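発表用メモ（話す順番）
「読んだ人の癖を当てる」小さなウェブツールを作って
話す人：Kourosh Soltani
2024年10月17日

はじめに
こんにちは。ソルタニと申します。日本語で発表するのは二回目ですので、少しゆっくり話します。聞き取りにくいところがありましたら、途中で手を挙げてください。

（ここで水を飲む。急がない）

私が作ったのは「Esus」という名前の小さなサイトです。レシピの文章を貼り付けると、その文章を書いた人がどのぐらい心配性かを点数で表示します。点数は0から70までです。なぜ70かとよく聞かれますが、最初に作った計算式の最大値がたまたま70になり、そのまま直しませんでした。

きっかけ
去年、友人のJalaliさんから祖母のスープのレシピを送ってもらいました。「焦げないように」「焦げそうなら火を弱めて」「焦げても大丈夫」と、焦げる話が五回も出てきました。私はそれを読んで笑いましたが、同時に、この人に会ってみたいと思いました。文章の中に人がいると感じたのです。

仕組み
難しい技術は使っておりません。心配の言葉のリストがあり、今は215語入っています。「念のため」「必ず」「絶対に」「気をつけて」などです。文章の中でそれを探し、文の長さで割ります。それから、括弧の数も見ます。括弧が多い人は、心配の点数を少し高くしています。これは私の個人的な意見です。

（会場に聞く：括弧をよく使う方はいらっしゃいますか）

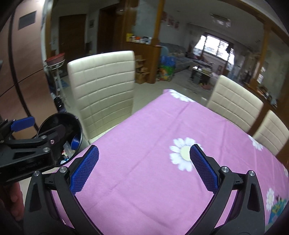

リストの言葉は、最初は私が一人で選びました。しかし外国人の私には「一応」が心配の言葉なのか、ただの口癖なのか、判断できませんでした。掲示板「Stoselside」で質問したところ、返事がたくさん来て、意見は半分に分かれました。結局「一応」は半分の重みで入れてあります。「とりあえず」は入れていません。これについては今でもメールで怒られます。

公開してからのこと
二月に公開して、最初の週に900件の文章が貼り付けられました。レシピは少なかったです。多かったのは上司のメール、マンションのお知らせ、それから自分の日記でした。レシピのために作ったと書いてあるのですが、どなたも読んでくださらないようです。

貼り付けた文章は保存していません。数えているのは件数だけです。どんな文章だったかは、感想を送ってくださった方のメールで知りました。

Allportというブログで紹介されたときは、その紹介記事を貼り付けた方がいて、点数は5でした。とても落ち着いた書き手のようです。

（ここで実演。ネットがつながらないときは飛ばして、口で説明する）

うまくいかないところ
・皮肉がわかりません。「どうぞご心配なく」も心配として数えます。
・俳句のような短い文章では、一語だけで点数が最大になります。
・薬の説明書はいつも高い点になります。書いた人の性格とは関係がないと思います。

ですから、性格診断としては信用しないでください。採用の面接に使いたいという問い合わせが一度ありましたが、丁寧にお断りしました。

質問の時間
予想される質問と答え
「英語版はありますか」→ まだありません。ペルシア語版を先に作りたいです。
「この発表のメモは何点ですか」→ 昨日調べました。41点でした。括弧のせいだと思います。
「言葉のリストは見られますか」→ サイトの一番下にリンクがあります。間違いを見つけた方は、メールで教えてください。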